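Filed under: Bench Notes / Paper and Board

March 13, 2022

Job 1405, the Orport album. Continuing from the last entry, which stopped at the point where the boards were off and I hadn't decided about the spine.

Decided about the spine. The old leather is too far gone to go back on. It powders when touched and leaves red on everything, including the blotters, which I should have swapped before starting. I lifted what was left of the title label with a thin spatula and put it between silicone release paper under a light weight. It came away in one piece with a small loss at the lower corner. The label reads 1879 and nothing else that I can make out without better light. The rest of the leather is bagged and in the job box.

Paste. Made a fresh batch of wheat starch this morning, thicker than the last one, and put it through the sieve twice. The Litura starch cooks up faster than the one we used to buy and goes lumpy if it's left alone even for a minute. Stir the whole time. I had the heat too high at first and got a skin on the bottom of the pan, so I poured off the top and didn't scrape. Usable. For lining I let it down with water to about the thickness of light cream. For the hinges I used it as it was.

The leaves. These are the mounts in the middle of the album, the ones with pressed ferns stuck straight down with what looks like gum. Most of the gum has gone brown and crazed. Where a specimen is still holding I left it alone. Where one had let go at one end I put it back with small tabs of tissue and the thick paste, no more than needed to stop it from moving. The paper around the specimens has toned and there is a pale shadow on each facing page. I don't want to wash any of it. Dry cleaning only, soft brush first, then grated eraser kept well away from the plant material.

Two tests on the captions before going near them with anything damp. The brown ink is stable. The violet ink is not – it moved at once on the swab and I stopped there. So every page with violet on it stays dry, and repairs on those pages get remoistenable tissue with as little water as it will take. I've marked them with paper flags at the head. Please don't pull the flags.

While the linings were under weight I looked at frames and table stands for the loose sheets, the ones the client wants kept out of the album. A plain black frame with a narrow edge suits this kind of subject better than the oak we usually suggest. It doesn't pick a fight with the brown in the paper.

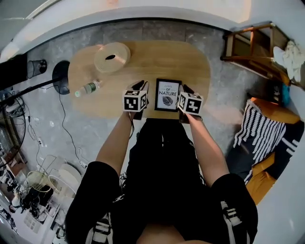
Small black frame with the "OF NATURE" card, stood upright at the table edge.

Points on framing for when we quote the loose sheets:

Glazing has to stand off the surface. A fern mount is thicker than it looks, and some of the stems are proud of the sheet by more than an ordinary window mat will cover. Either a double mat or a spacer behind the rebate. I lean toward the spacer, since a deep mat on a small sheet looks like a box.

Backing board from Havard, the unbuffered one. We have part of a pack left and it is the right weight. The last delivery had crushed corners on the outer boards, so cut from the middle of the pack for anything going behind glass and use the outer ones for job folders.

Hinges at the top edge only. Japanese tissue, torn edge, thick paste. If a sheet won't lie flat on top hinges then it needs more time in the press, not more hinges.

Tell the client to keep them out of the sun. The hall they described to me has a south window, and I said on the phone that I'd rather not see anything hung there. They may do it anyway. I'll put it in writing with the invoice.

Back to the album. The sewing is sound in the front half and broken toward the rear, with several sections held only by the kettle stitch. I went back and forth on whether to resew the whole thing. Resewing would mean new holes in folds that are already weak, and I don't think the book will be handled enough to need it. Plan for now is to guard the weak folds, pick up the broken sections with new thread tied into the old, and consolidate the spine with tissue and paste before the linen goes on.

Guards are cut. I used the lighter tissue for most of them and the heavier one for the outermost sheet of each section. Grain runs with the fold. I cut one strip the wrong way early on and it cockled as soon as it was pasted, which was a useful reminder and also a waste of a strip.

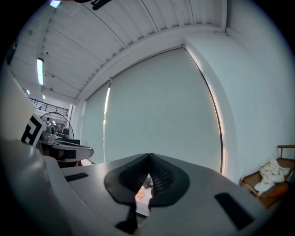 Pressing. The linings and guards went into the Csizmadia press between felts and boards, just nipped, and will stay there for almost 14 hours, until I'm back in. The press has been pulling slightly to the left again. I checked it with scrap paper in each corner and the left rear corner grips before the others. It isn't enough to matter for drying, but I wouldn't put a text block in it under full pressure until the platen has been leveled. We had the same trouble in July and fixed it with a shim under the foot. The shim is gone. If it's in somebody's drawer, please put it back.

New case. Thinking of quarter linen with paper sides, brown or a gray-green, whatever is closest to the inside of the old boards where the light hasn't reached. The old boards themselves are warped, and the rear one has split along one edge. I could consolidate and reuse them, but they'd fight the new spine, and the client has said more than once that they want to be able to open it. So new boards, with the originals kept in the box alongside the leather. The label goes back on the new spine, set into a shallow recess so it doesn't get rubbed off the shelf side.

Recess: cut from the card lining before covering, then work the linen down into it with the bone folder while the paste is still wet. Don't try to press it in afterward. It leaves a shine.

Still to do: dry cleaning on the last pages, the violet-ink repairs, resewing at the rear, a color match for the linen. Also order more blotter. What we have is fine for wrapping but I wouldn't put it next to the specimens now that it's picked up red.

One loose fragment turned up in the gutter while I was brushing, the tip of a frond, not obviously from the page it was lying on. It's in a glassine envelope inside the front of the job folder. I looked through the nearby mounts for a match and didn't find one. I'll look again when the rear sections are out flat.

2 comments | Share this entry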